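Notebook Home Entries Shared Bench Archive
4 min read

June, just after lunch

Spent the whole morning on the Histov disclosure material, and my eyes are shot. For anyone coming in cold: it's the bribery case over the paving contracts, and our job is only to say whether the invoice scans hang together as a set. Who paid whom and why is for the lawyers, thank goodness.

The set is 1000 pages, which sounded fine until I opened it. Somebody scanned double-sided originals one side at a time and then merged the two piles (fronts first, backs after!), so page 2 of every invoice lives five hundred pages away from page 1. I wrote a little script to interleave them and it mostly behaves. It trips wherever the scanner pulled two sheets at once. I've found 4 of those so far and marked them in the log with a P.

The fun part is the Plusex invoices. There are 25 of them, all supposedly typed up over a year and a half, and the invoice numbers run straight through without a single gap. A firm with one customer could do that, I suppose. But Plusex also billed Dronia during those same months, and the Dronia copies use a completely different numbering style — letters first, then the month. I don't want to get carried away. Two books for two customers is odd but legal, and I've seen a plumber do it.

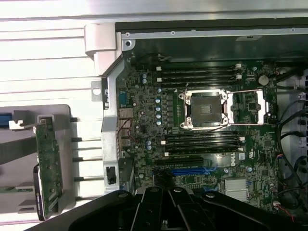 Dronia's bookkeeper could have made up her own reference numbers when the bills came in, according to a note left in the margin of my draft this morning, and then the letters-and-month business would say nothing at all about Plusex. Fair point, and I hadn't thought of it. The note also asks whether the numbers are typed in the same font as the rest of the page. I went back and looked at two. On one the reference is clearly a different font, a bit heavier, sitting slightly above the line. On the other I can't tell, the scan is mush.

So the numbering paragraph comes out of the draft until I've been through the lot. I'll write to Mnguni and ask if the paper originals can be looked at in their office, even for an hour. Last time they wanted the request on letterhead, so do that first and save a round of emails.

Still to do:
- fix the script for double-pulled sheets
- font check on the rest of the Dronia copies
- rename the output folder, "final_new_2" is my own fault
- ask which date counts, the printed one or the received stamp (they differ on nearly every page I've opened)

Picking up again at 3 with the bank letters.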